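Zuccaro 562 手挽きコーヒーミル

型番 562
粉受け容量 40g
臼 コニカル型、焼入れステンレス鋼
粒度調整 クリック式（内部調整）
付属品 本体、ハンドル、粉受け、掃除用ブラシ、滑り止めバンド
保証 2年
取扱い Gekimar オンラインストア、Gekimar 店頭

イタリアの小さな工房 Zuccaro の手挽きミルが、ようやくうちの棚に並びました！ 最初に触ったのは去年の展示会で、ハンドルをひと回しした瞬間に「あ、軽い」と声が出てしまい、隣のブースの方に笑われたのを覚えています。それからずっと仕入れたくて、返事を待って、また待って、7月の便でやっと届いたところです。

設計をしているのは Sandro Longo さん。もともとは時計の修理をしていた方で、軸のブレにとにかく厳しい。562 では上下2か所のベアリングで軸を支えていて、浅煎りの硬い豆でも引っかかりが少なく、すうっと回ります。店で使っている古いミルだと途中で一度手を止めたくなる量でも、これなら朝の寝ぼけた腕で挽ききれました（個人差はあると思いますが、私は腕力にまったく自信がありません）。

粒度の調整は粉受けを外した内側のダイヤルで行います。いちばん締まったところがゼロ、そこからカチカチと戻して粗くしていく方式です。ペーパードリップなら18から22クリックあたり、フレンチプレスなら28前後から試してみてください。ダイヤルが少し固めなので最初は戸惑うかもしれませんが、そのおかげで挽いている途中に勝手にずれることがなく、昨日と同じ味をもう一度、がちゃんとできます。数字をメモしておくと本当に楽しいですよ。私の手帳は今、豆の名前とクリック数だらけです。
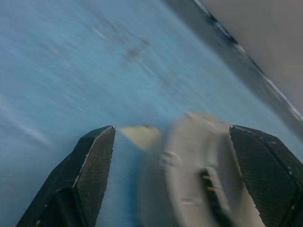
味の話もさせてください。同じ豆を同じ湯温で淹れ比べると、562 で挽いたものは後味の渋みが引いて、甘さが前に出てきます。微粉が少ないのだと思います。茶こしで振るってみても、下に落ちる粉は今まで使っていたミルより明らかに控えめでした。特におすすめしたいのは、うちで焼いている中浅煎りの Orodia ブレンド。冷めてくるとアプリコットのような香りが出て、最後の一口がいちばんおいしい。深煎り好きの方は Tromora ブレンドを少し粗めに挽いて、ゆっくり落としてみてください。

お手入れについて

使い終わったら付属のブラシで臼のまわりをさっと払うだけで十分です。水洗いはしないでください。月に一度くらい分解して、軸と臼に残った粉を落としてあげると回り心地が戻ります。分解に工具はいりません。部品は5点に分かれ、外した順に布の上に並べておけば、組み立てで迷うことはまずないはず。小さなワッシャーだけは転がりやすいので、流しの近くではやらないほうがいいです（経験者は語る）。

よくいただくご質問

エスプレッソにも使えますか。
使えますが、かなり時間がかかります。毎日エスプレッソという方には、正直なところ電動をおすすめしています。たまに楽しむくらいなら問題ありません。

ハンドルは折りたためますか。
折りたためませんが、引き抜けば外れます。別々に包めばリュックのポケットに入りますので、キャンプに連れていく方も多いです。

手が小さくても持てますか。
胴の中ほどが少しくびれていて、付属のバンドを巻くと滑りにくくなります。膝に挟んで挽くのも安定していいですよ。

一度に何杯分挽けますか。
たっぷりのマグで2杯分がちょうどいい量です。粉受けは40g入りますが、豆を入れるホッパー側をいっぱいにすると挽き始めにこぼれやすいので、少し余裕を残してください。

交換部品はありますか。
臼、ベアリング、粉受けは単品でお取り寄せできます。ベアリングの在庫は店に常備しています。臼は工房からの取り寄せになるため、お時間をいただくことがあります。

保証について

ご購入から2年間、通常のご使用で生じた不具合は無償で修理いたします。落下による変形、水洗いによるサビ、コーヒー豆以外のもの（胡椒、岩塩など）を挽いた場合の故障は対象外です。修理をご希望の方は、粉を軽く払ってから箱に入れてお送りください。

店頭でのお試し

Gekimar の店頭には試し挽き用の562を1台置いてあります。お手持ちの豆を持ってきていただいても大歓迎です。土曜日の午後は混み合うことが多いので、ゆっくり試したい方は開店直後が狙い目。挽いた粉はその場で淹れてお飲みいただけますし、袋に入れてお持ち帰りいただいてもかまいません。

次回入荷の時期は工房の製作状況によって変わります。在庫切れの際は、商品ページの「入荷のお知らせ」からメールアドレスをご登録ください。

関連商品
Orodia ブレンド（中浅煎り、豆のまま）
Tromora ブレンド（深煎り、豆のまま）
Zuccaro 掃除用ブラシ 替え
Zuccaro 562用 粉受け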